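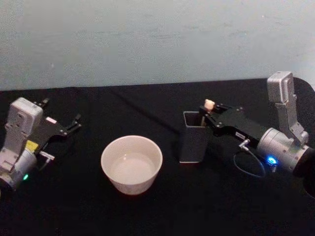 A white bowl and a dark grey container on a black cloth

Is your contents cover keeping up with your home?

Jul 29, 2022 | 4 comments | 2 shares

Hello again from all of us at Jivance, and thank you to everyone who wrote back after the May newsletter, particularly those of you who sent in such lovely long replies about travel cover (I have read every one, and I promise I am working through the answers!). This month I want to talk about contents insurance, and about the figure you gave us when you first took out your policy, which for a good many of our Odoncombe customers was quite a while ago.

When you fill in the form, you're asked what it would cost to replace everything in your home. Most people look round the sitting room, have a think about the telly and the sofa, pick a number that feels sensible and move on to the next question. I did exactly the same when I bought my first policy, long before I worked in insurance, and I can tell you I was miles out. I'd forgotten the curtains. I'd forgotten the whole of the airing cupboard, and the bikes, and everything in the loft, and I don't think it had crossed my mind that a kitchen drawer full of odds and ends costs real money to fill again from scratch.

The trouble comes if you have to claim. Suppose your things would cost far more to replace than the sum on your policy. Some insurers will then scale down what they pay, even on a small claim, in line with how much of the true value you'd covered. People are often upset by this, and I do understand why, as they've paid their premiums every year and only want a carpet replaced after a leak. It's usually set out in the policy wording under a heading such as "underinsurance" or "average", so do have a look for it, and if you can't make head or tail of what it says, ring us and we'll go through it with you over the phone.

So, how do you get to a better number? My own way is to go from room to room with a notebook, starting upstairs, and to write down what each thing would cost to buy new today. What you paid for it doesn't come into it if you have a new-for-old policy. Open the cupboards as you go. Clothes and shoes nearly always come to more than people expect, and so do books, tools and anything to do with a hobby. My colleague Shaohua Zeng likes to walk through with her phone and film the lot, talking as she goes, and then do the sums at the kitchen table afterwards with a cup of tea. Either way is perfectly good. Keep a copy somewhere other than the house, or email it to yourself.

While you're at it, please check what your policy calls the single item limit. Anything worth more than that limit, such as a ring, a watch, a painting or a decent camera, normally has to be listed by name, and you may be asked for a receipt or a valuation. If your valuation is an old one it might be worth having it done again, especially for gold. Sheds and garages often have a lower limit of their own as well, which catches out the gardeners and the cyclists among you. And if you've started working from home, do ask whether your employer's laptop is covered under your policy or under theirs.

One of our customers in Pillodholm wrote to say she'd put the whole job off for years and then got it done in 90 minutes on a rainy afternoon, with her grandson calling out the prices from the computer. Her total was a good deal higher than the one on her schedule. The change to her premium was small, and she was kind enough to say that she'd been worrying about it for nothing.

You don't need to wait for your renewal to change the figure. Give us a ring or drop in, bring your list if you have one, and we'll tell you what difference it would make to the price before you decide anything. If you're renting, you only need to think about your own belongings, and your landlord's policy won't cover those.

Next time I'll be writing about the Shokri flood leaflet, which several of you have asked about, and what it means for anyone with a cellar. Until then, do enjoy the rest of the summer, and remember to lock the back door when you're down the garden!

2 people like this | Leave a comment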